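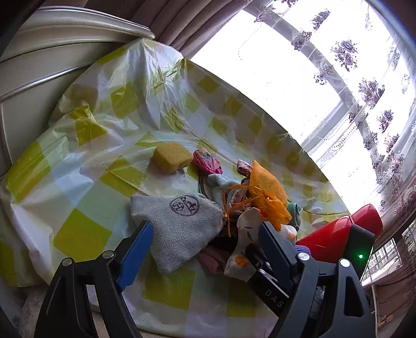 Sivum H4 – garra manual de dois dedos para recolha de demonstrações

A Sivum H4 é uma garra de mão com câmara grande-angular integrada, pensada para gravar tarefas de manipulação fora do laboratório. O operador segura o punho, abre e fecha os dedos com o gatilho e a câmara regista tudo do ponto de vista da ferramenta. Os dados podem depois ser usados em braços Bakke ou em qualquer braço com flange compatível.

Na Jellisa testamos todas as garras que vendemos com o mesmo conjunto de tarefas, em casas normais e com luz natural. Para esta categoria usamos sobretudo têxteis e pequenos objetos domésticos: toalhas, bolsas de organza, sacos de pano, esponjas, recipientes de superfície brilhante. Os objetos ficam amontoados sobre um plástico e são retirados um a um.

O que comparámos

A H4 foi posta ao lado da Skollbridge Mini, a garra manual que mais nos pedem para este tipo de trabalho. Fizemos 382 preensões no total, repartidas pelas duas ferramentas e pelo mesmo operador.

Tecidos finos e soltos: a H4 apanha melhor uma prega única, sobretudo quando se entra com os dedos quase na vertical. A Mini tende a levar duas camadas ao mesmo tempo.

Toalhas e tecidos felpudos: sem diferença que se note.

Bolsas com cordão: as duas funcionam, mas convém pegar pelo corpo da bolsa. Pelo cordão, a peça roda e a orientação final varia muito de uma gravação para outra.

Cilindros lisos: vantagem da Mini, que tem almofadas mais largas. Com a H4, um recipiente deitado escorrega se for agarrado perto da ponta arredondada. Pelo meio não houve problemas.

Objetos pequenos e rasos: a H4 consegue levantar uma esponja deitada, mas é preciso encostar as pontas à superfície. Se esta for plástico enrugado, o plástico vem às vezes atrás.

Câmara e luz

Com uma janela em contraluz, a exposição automática da H4 escurece um pouco os objetos em primeiro plano. Recomendamos fixar a exposição antes de começar a sessão. A distorção nas margens é forte, como em todas as lentes deste ângulo, e o ficheiro de calibração é fornecido com a unidade. Convém recalibrar depois de uma queda ou de uma troca de dedos.

Características

Curso dos dedos: 8 cm
Resolução da leitura de abertura: 255 posições
Autonomia: 4 horas em gravação contínua
Almofadas: substituíveis, sem ferramentas
Montagem em braço: adaptador Bakke, vendido à parte

Na caixa

Garra, cabo de carga, cabo de dados, um par de almofadas de reserva e folha de calibração. O cartão de memória não está incluído.

Disponibilidade

Em stock. As almofadas largas para a H4 chegam em outubro e são compatíveis com as unidades já vendidas. Para encomendas de várias unidades, peça orçamento através do formulário de contacto.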